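Macarena Montes had read the last chapter of her own novel on the bus, in the paperback copy the publisher mailed her, and she still didn't like the kiss on page 64.

"It's fine," said Urs Bühler. He edited her books and had been hearing about the kiss since November. "Readers like it. You have 2,475 preorders. Sign the books."

She signed. The shop in Botenano had put out a chair for her and a pen that skipped. By the time she got through the first stack there was one man left in line, holding a copy with a cracked spine.

"Refugio Bautista," he said. "Two words, the way it sounds."

She looked up. The lawyer in the book was named Refugio. He was tall and stubborn and he ate peanuts in court.

"You changed the peanuts," he said. "They were almonds."

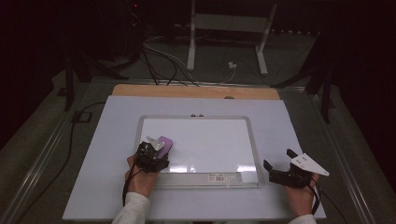

A whiteboard and a purple block.

It had been 11 years. They had shared an office at Dretska, two desks and one window, and he had left for a job up north without saying much. She had not been in love with him then, or she had decided she wasn't, and she had written the whole book on that decision.

"I needed a different nut," she said. "For legal reasons."

"And the kiss?"

"That part I made up."

"I know. I was there." He put the book down in front of her, open to page 64. He had written in the margin in pencil, small and square, the way he used to mark up her memos — too polite, he wouldn't ask first.

Urs said he would go see about the car.

Macarena read the note again. Then she crossed out the last line of the page, wrote a new one above it, and turned the book around so he could read it.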